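Search the notebook
Search
Notebook / Leritstead bench / March

Gripper comparison, cans and trays, afternoon session

Second go at the angled black fingers against the flat pads we had on the Clilico mount. Same arm, same controller settings, same tray layout. Only the fingers and brackets were swapped. Started 2:40, after Melur Nasution finished re-zeroing the wrist.

Flat pads this morning: 11 picks, 6 clean. The misses were nearly all the can rotating as the pads closed, with the print ending up facing sideways. Closing force reads 1,029 on the controller display (raw counts, I still haven't converted it). Left it at 1,029 for the angled set so the two runs can be compared.

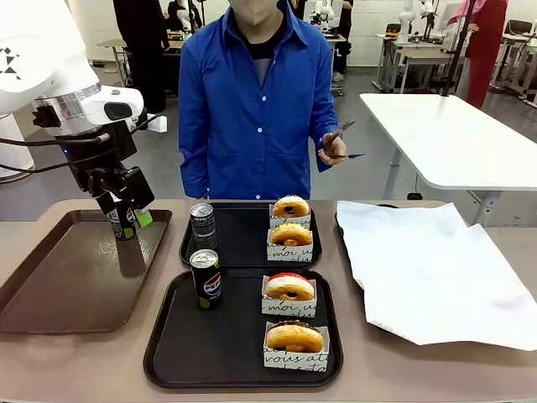 Angled fingers on a Pepsi can at the brown tray. Doughnut trays at centre.

Angled fingers centre the can better. The bracket is bulkier than I'd like and I want more clearance before we try cans packed side by side. Cable loop at the wrist needs another tie.

Doughnuts not attempted with either set. The paper holders will crush at this force, so that needs its own setting. Melur thinks the softer Osman tips would do it. I'd try lowering the force first.

To do:
- print a slimmer bracket
- ask Cirmont for the counts-to-newtons table
- rerun the flat pads with new rubber
- log finger colour and batch with each run, we mixed them up last time

2 comments
Share (0)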